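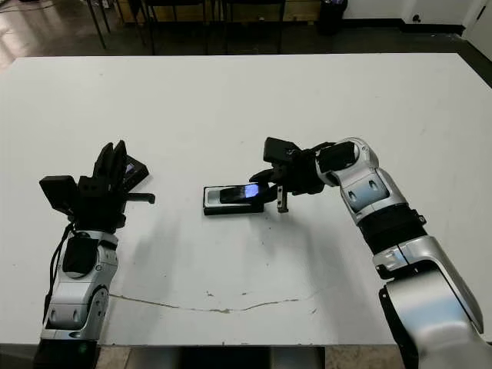
Smartphone on its stand, screen lit.

Dultside Phone Help Line
Progress report to the Hidayat Fund, August 24, 2020

We're so glad to be sending you this one! When we last wrote, in March, we had just stopped our drop-in mornings at the Viltham library and had no clear idea how to teach people to use a phone without sitting next to them. Tirta Khoo's answer was to do it by landline, one learner and one helper, with a printed guide open at both ends. It has gone far better than we expected.

Since then 74 older residents have taken the full set of lessons and 278 calls have been logged. Most run close to an hour. The favorite lesson by a mile is video calling (several learners have now met new grandchildren that way), followed by ordering groceries and refilling prescriptions. Spotting scam texts was meant to be lesson nine, but so many people asked that we moved it to lesson two.

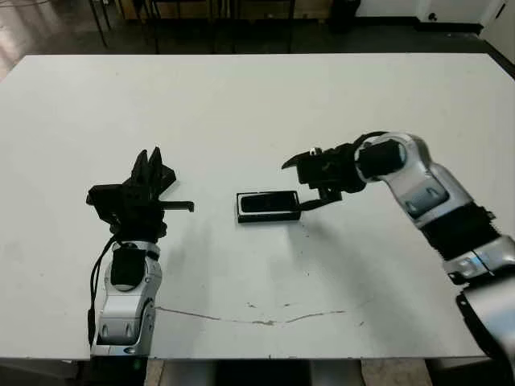
The guide itself went through three drafts. The first used words like "swipe" and "icon" without saying what they meant, and our learners let us know. The third draft has bigger type, a spiral binding and a blank page at the back for notes. We printed 700 copies at Grolter and have sent out more than half - the Dultside clinic took a box for its front desk.

Helpers are our tight spot. We have 12 trained and could keep twice that many busy, especially on weekday afternoons. Cameron Purves is running a new training round by phone next month, and two former learners have signed up for it, a lovely thing to see.

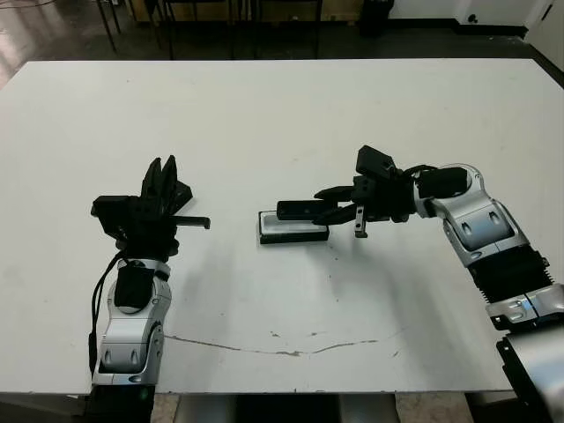
Spending is on plan apart from postage, which ran over. We covered the gap with the money set aside for room rental and would like your okay to do the same through the winter. We'd also like to try a Spanish version of the guide, and a draft budget for that will follow next week.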